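Keeping the Shared Kitchen Clean: A Study of Dish Sponge Use in the Posmont Student Residence

Final project report
Course: Methods in Household and Community Studies
Submitted by: Nélida Daza
6 May 2019

1. Background

The Posmont residence has a shared kitchen on every floor. Residents buy their own food but share the sinks, the counters and the cleaning supplies, which the housing office restocks at the start of each term. Complaints about the kitchens are common. In the housing survey carried out before this project began, the state of the sinks was named more often than noise, laundry or internet service.

The purpose of this project was to learn how residents use and replace dish sponges, and whether a simple change in the way sponges are supplied would alter that behavior. Sponges were chosen as the subject for practical reasons. They are cheap, every resident handles them, and there is no written rule in the residence handbook that says when one should be thrown away.

2. Questions

The project set out to answer the following questions.

How long does a sponge stay in use in a shared kitchen?
Who decides that it should be replaced?
Does a color system, in which one color is kept for dishes and another for counters, lead residents to use separate sponges for the two jobs?

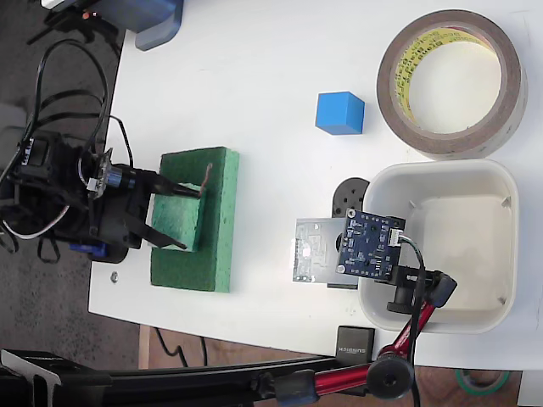

The third question came out of an early conversation with the Stamusen housing cooperative, which has used a color system in its own kitchens for several years. The cooperative keeps no records of the results, but its members believed that the system worked well as long as new residents were told about it in their first week.

3. Method

A questionnaire was placed in the mailboxes of all 300 residents. It asked how often the respondent cooked, what he or she did with a sponge after use, and what signs would lead him or her to throw one away. Completed forms were returned to a box at the front desk, and 200 of them could be used.

During March, two floors were supplied with sponges in two colors, along with a printed card above the sink explaining which was for dishes and which was for counters. Two other floors received sponges of a single color and no card. Sponges were marked on one corner with the date on which they were put out, so that their time in use could be read without asking residents to keep a log. Each kitchen was visited in the morning, before the cleaning staff arrived, and the position and condition of every sponge were written down. The visits produced 834 separate entries, which were later sorted by floor and by week.

The condition of a sponge was graded by eye on a short scale running from "new" to "should be discarded." The same person graded every sponge throughout the study.
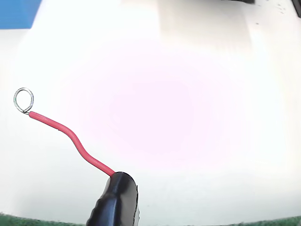
Grading by eye has known weaknesses, and lighting was the first of them. The kitchens on the lower floors are dim in the morning, while those on the upper floors face east and receive strong sun. Stains that are plain in moderate light can disappear in glare, much as a white surface under very bright light looks nearly washed out and keeps only a faint pinkish tint toward the middle. To reduce this problem, every sponge was carried to the hallway and graded under the ceiling lamp there. Smell was not graded, although several residents gave it as their main reason for throwing a sponge away.

4. Results

Most respondents stated that a sponge should be replaced every week. The dates marked on the sponges told a different story. The longest period recorded for a single sponge was 20 days, on a floor without the color system, and the shortest was a single day, when a sponge had been used to clean a burned pan.

On the two-color floors, sponges were found in the correct place on most visits during the first half of the month. The result weakened in the second half, when the printed card on one floor fell behind the dish rack and was not put back. On the floor where the card stayed up, the separation held until the end of the study.

Few respondents could say who was responsible for putting out a new sponge. The most frequent answer was "whoever notices." Written comments showed that many residents did not know that spare sponges were kept in the cabinet under the sink.
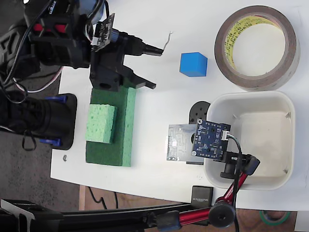
Figure 3. A smaller light-green sponge resting on a long dark-green one.

5. Discussion

The color system appears to help, but the card may matter as much as the color. Because both were introduced on the same floors at the same time, their effects cannot be separated here. A later study could supply two colors without a card on one floor and a card with a single color on another.

The study was also limited by its length. A single month does not cover the examination period, when residents cook at irregular hours and the kitchens are at their worst. In addition, the Drostora wing was closed for repairs to its water pipes and could not be included.

6. Recommendations

The housing office should continue to supply sponges in two colors and should fix the cards to the wall with screws. Spare sponges should be kept on an open shelf. The first-week meeting for new residents, held in Santoro Hall, should include a short explanation of the system. A replacement day should be chosen by each floor and written on the card.

Copies of the questionnaire and the full table of kitchen visits are held with the course office and may be consulted on request.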